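Visitor info | Open Day | Robots at home

Print this page | E-mail this page

Last updated: January

Open day at the Uslow workshop: your questions

I'm Jhosep Pacheco and I look after visitors on our open day, which mostly means I answer the door, carry chairs and talk too much. These are the things people ask me by e-mail or in the hallway. If yours isn't on the list, write to me and I'll probably add it.

What is the open day, exactly?

It's one Thursday when we open up the Uslow building and show people how we teach robots to handle household stuff. Clothes, mainly. We do the same work we'd do on any other Thursday, only with more people in the room and better cookies. You can watch the demonstrations, try one of the hand-held grippers yourself, and ask anything you like.

Do I need to book?

For the demonstrations, yes. For the hallway displays, no, just walk in. Each demonstration takes 8 visitors, because past that the people at the back see nothing but coats. Last time we had 231 people through the door and quite a few of them had to be turned away from the folding session, which I felt terrible about. Please book!

What time should I come?

Doors open at 10 a.m. and we close at 4. Mornings are quieter. The stretch right after lunch is the busiest by a mile, so if you don't like crowds, come early and have the run of the place.

What will I see in the demonstrations?

There are two. In the first one, Hafþór Riis runs Daravine, our two-armed robot, through a folding job on a big table. It's slow. I'm telling you now so you don't stand there waiting for it to speed up – it takes its time over a T-shirt and sometimes it has to start over. Hafþór talks the whole way through and he's good at it, so bring your questions.

The second one is about how the robot gets its lessons. Somebody picks up a gripper with a camera on it and does the chore by hand: grabs the clothes, lifts, folds, lets go. The recordings are what the robot learns from. A lot of visitors tell me they liked this part best, and I think that's down to how ordinary it is. You're watching a person do laundry with a funny-looking tool.

Why so many jackets?

Oh, I love this question. Towels are easy. They're flat, they have four corners, and they stay where you put them. A puffer jacket is a nightmare by comparison. It's slippery, it's full of air, the sleeves go wherever they please, and when it's crumpled up it can take me a second to work out which end is the collar. So we practice with them a lot, and on beds as well as tables, with the usual pillows and spare bedding lying around.

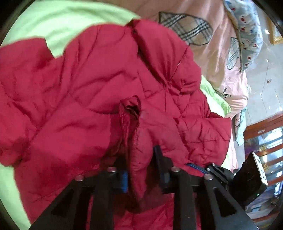

The trick, if you're trying it yourself, is to start small. Most people go in for a huge handful and then can't close the fingers properly. Take a little fold, squeeze, and then lift. Seams are nice to hold on to. Quilting is a bit of a pain, as the padding squashes down more than you expect and you end up gripping less than you thought. You'll get the hang of it after a few tries, and if you don't, you'll be in good company. My first sleeve took me most of a coffee break.

Can I really try the gripper?

Yes, really. We set up a try-it corner with a heap of clothes, and you get a turn of 4 minutes, or longer if there's no line behind you. It's heavier than it looks, so rest your elbow on something if your arm gets tired. Left-handers are fine, you just hold it the other way.

Will I be recorded?

Not in the try-it corner. We switch the recording off there. If you'd like to be part of a recorded session on another day, there's a sign-up sheet by the door, and I'll e-mail you the details first so you can think it over at home.

Can I bring my kids?

Please do. Kids are usually better at the gripper than their parents and they let everybody know it. Under-12s need a grown-up with them in the try-it corner. There's a yellow line on the floor around Daravine's table, and we're strict about it for all ages, mine included.

Can I bring my own clothes for the robot to fold?

People ask this every single time! The answer is sort of. If you bring something clean and you don't mind it being tugged around, drop it in the basket on the front desk and Hafþór may pick it for the last session. No promises on the state of the fold. Please skip anything with sharp pins or loose beads, and put your name on a bit of tape so it gets back to you.

Does it ever go wrong?

All the time. Things get dropped, sleeves get folded inside out, and once in a while the robot reaches for a shirt and closes on thin air. We don't hide any of that. I'd sooner you saw a proper working day than a polished show, and the misses are usually when the best questions come up anyway.

When can I buy one?

You can't, sorry. We don't sell robots. We work on the teaching side, together with a small team at Jurnico who look after the software. If you want to talk about that side of things, their table is in the hallway next to the coat rack.

Is the building accessible?

The hallway, both demonstration rooms and the try-it corner are all on the ground floor with no steps. There's an accessible restroom next to the front desk. Chairs are set out in both rooms, but if you want one held for you, tell me when you book. The robot room has a steady fan hum. Some people find it annoying after a while, so I keep earplugs in my pocket.

Where do I park?

We have very few spaces out front, and I keep those for visitors who can't walk far. Everyone else can use the Panagiotou lot across the street, which is free for the day. The 269 bus stops right outside too, and that's what I take.

Is there food?

Coffee, tea, water and cookies. No lunch. You can eat your own in the hallway, but please keep crumbs and drinks away from the clothes, as we have to wash anything that gets spilled on and I'm the one who does the washing.

Can I take pictures?

In the hallway and the try-it corner, go right ahead. In the robot room, ask Hafþór first. He'll nearly always say yes, but no flash, please.

I booked and now I can't come. What do I do?

Reply to your booking e-mail with the word "cancel" and I'll give your place to the next person on the list. You don't have to tell me why.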